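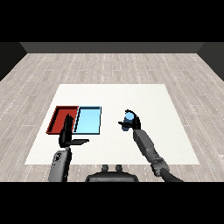

Simulated sorting task: red and blue trays, with a blue cylinder in the right gripper.

Chore robotics is the part of robotics that deals with household and shop-floor jobs. Tidying, sorting, wiping down, loading shelves, folding. Whether machines can do these jobs yet is disputed. Short answer: some of them, slowly, in rooms set up for it.

Background

Factory arms have done fixed, repeated work for decades. Same part, same spot, same move. Chores are different. Things get left anywhere, in any pose, and the machine has to find them first. Early home machines dodged the problem by sticking to floors and lawns, where there is little to pick up. Two-armed machines came later and are still mostly found in labs.

Sorting tasks

Putting a thing in the right tray is a common first test. It stands in for cutlery drawers, laundry piles, returned stock. Usually the rule is colour or shape. A person needs no practice. A machine has to see the object, choose an arm, close the fingers without knocking it over, carry it and let go over the correct tray.

Much of this is tried in simulation before any hardware moves. Cheaper, and nothing breaks. The Prastcombe sorting set, put together by Chia-jung Sin and Cheng-en Tang, has 54 tray layouts and was run 437 times in its first round. Results were uneven. Upright objects were handled better than ones lying down, and a tray close to the middle was easier than one at the far side.

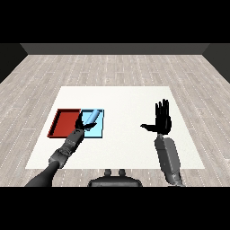
Choice of arm matters more than it sounds. If the object is on one side and the tray on the other, the machine can reach across itself or pass from hand to hand. Passing is quicker on paper but adds a second grip, and second grips fail alot. Sin favours reaching. Tang has argued for passing, mainly for wider benches.

Shop floor

Wakulell tried a two-armed sorter at its Nelirholm packing site from June. Small parts into trays, one shift. It kept up on plain rigid parts and fell behind on bagged ones. Staff still did the bags by hand when the trial was written up.

Open problems

Soft things: cloth, bags, cables. Clutter, where objects touch or hide each other. Recovery, meaning what the machine does after a drop; many simply stop. Also the gap between simulation and the real bench, as friction and weight are hard to get right in software and a grip that holds on screen can slip in teh room.

See also: Bin picking; Liu bench test; Two-handed grasping

Contact | Copyright Prastcombe Reference | Back to top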